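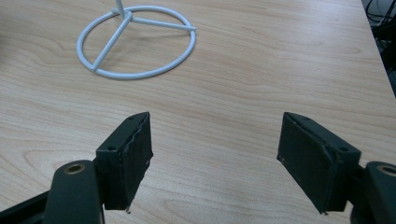

A reply from the Vakelness family group was read first: its members would prefer that the first-words project collect phrases in every language spoken at home, with English given no special place. The meeting agreed that this should be taken under item 3.

Clundlow Parents' Circle
Minutes of the January meeting

The meeting opened at 7:15 p.m. in the Holst Room. A quorum was present. Apologies had been received from two members and were noted.

1. Minutes of the previous meeting

The minutes were approved with one correction. Under "Toddler mornings," the words "under two" should read "under three."

2. Matters arising

The secretary reported that the library had renewed the loan of the board books for a further term. Three titles remain unreturned. Members were asked to look at home, and in particular under car seats.

The question of nap times and the start of the morning session was raised again. Parents of younger babies favored an earlier start; parents with children at school did not see how they could arrive before drop-off. It was agreed to leave the start time as it is until spring.

3. First-words project

The chair reminded members that the project asks each family to write down early words and phrases, with the child's age in months and a note of what was going on at the time. The entries will be bound in a booklet for the families who take part. It was proposed to print 300 copies through Gilorier, whose quotation had been circulated. Several members felt this was more than the Circle could use. The secretary explained that the price for a smaller run was nearly the same, and the proposal was carried.

On the Vakelness request, it was resolved that entries may be submitted in any language, with a translation where the family wishes to give one. Spelling is to be left as the parent hears it.

A member asked whether siblings could submit on behalf of a baby. There was some discussion – one six-year-old is understood to have a long list ready – and it was agreed that they could, provided a parent also signs the form.

A further question concerned children who are late to talk. Members spoke of how tiring it can be to have milestones compared at every gathering. It was agreed that the form should also invite signs, gestures and family sounds, and that ages would be left out of the printed booklet unless a parent asks for them. The secretary will revise the form.

4. Bedtime discussion evening

The evening will go ahead next month, limited to 20 places. Fifteen have been taken. Child care will be available on site for children over 10 months. The suggestion of a separate evening on mealtimes was welcomed but deferred.

5. Any other business

A request was received for outgrown rain boots, sizes 5 to 8. Parents with boots to pass on should label them in pairs and leave them on the lower shelf.

The meeting closed at 8:40 p.m.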